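Subject: Re: [cernham-oldhouses] Freestanding tub on a second floor?
Date: Dec 1, 2020
To: cernham-oldhouses list

On the second-floor tub question:

> We are in one of the Flodutton Street houses, same floor plan as
> most of you on the even side. The upstairs bath has the old built-in
> tub along the outside wall and we want to take it out and put in a
> freestanding one, more toward the middle of the room. The plumber
> says no problem. My brother-in-law says the floor won't take it. Has
> anyone on the list done this, and did you have to do anything to the
> joists? Also wondering what people did about hot water. Our heater
> is the small one in the basement that came with the house and it
> barely fills the tub we have now.

We did this in June, also in an even-side house, so here is what we ran into.

Floor first. Your plumber and your brother-in-law may both be right. The number to work from is the weight of the tub full, with a person in it. Ours came to roughly 900 pounds. The old built-in tub wasn't light either, but it sat right up against the outside wall where the joists bear on the masonry. Once you move that load out to the middle of the room it is a different question, and the plumber isn't the one to answer it.

In our house the joists run front to back and are in good shape except for one, which somebody notched very deep for a drain a long time ago. You won't know about yours until the floor is open. We took up the tile and the boards on the bathroom side and left the ceiling below alone. If your downstairs ceiling is already cracked or stained, go in from that side and save yourself the tile.

We ended up sistering four joists and adding blocking between them. The lumber and the carpenter's time were a little under $1000, and the inspector looked at it once before the boards went back. He wanted to see the notched joist in particular. Call the building office before you order anything. They were slow to get back to us, and the tub sat in its crate in the dining room for most of that time.

Now the tub. We went to Chávez out past the rail yard, and I would send anyone there over ordering from a photo. You can climb in. That matters more than I would have guessed, because two tubs with the same length on paper can be very different to sit in. The slope of the back is what decides it. Bring a tape measure and write down three things: overall length, the width at the floor, and the distance from the drain to the nearest end. The last one is never on the tag and it is the one the plumber will ask you for.
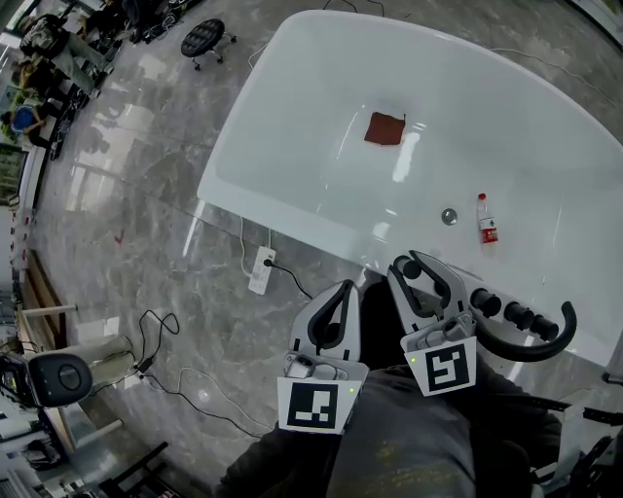
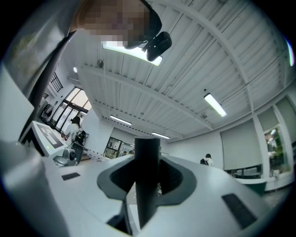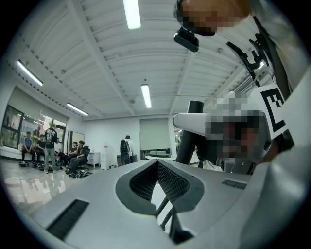 Top picture: white freestanding tub, round chrome drain.

Measure your stairs too. Ours has the turn at the landing like all of them on that side, and the tub went up on end with the newel post cap taken off. A longer one wouldn't have made it. If you are set on cast iron, I'd talk to somebody with an odd-side house, where the stairs are straight. I would not want to be under one on our landing.

Drain: on the even side the old waste line comes in at the wall, so moving the tub toward the middle means running new pipe under the floor with enough fall. We had just enough depth to do it without cutting joists. Have the plumber work this out while the floor is open and before the carpenter adds blocking. We did it in the wrong order and two of the blocks had to come out again.

Hot water. We had the same small heater as you. It gave us a tub filled a bit more than halfway and then it went lukewarm. We replaced it with a Flistach tank, the next size up from what was there, and it fits in the same corner of the basement, though the vent had to be moved over. It now fills the tub with some left over, and it takes about 20 minutes before there is enough again for a shower. I looked at tankless and dropped it when I heard what the gas line upgrade would cost. Other people on the list have gone tankless and may want to speak up for it.

One thing I would do differently is the access panel. We have a freestanding filler coming up through the floor, and the shutoffs are under there with no way to get at them except by pulling boards. There is a linen closet on the other side of that wall and a panel could have gone in the back of it very easily.

I still have the carpenter's sketch of the joist layout and the inspection sheet. Write to me off list if you want copies. I can leave them in your mailbox.

Even side, green porch

--
To leave this list, send a blank message with "remove" in the subject line.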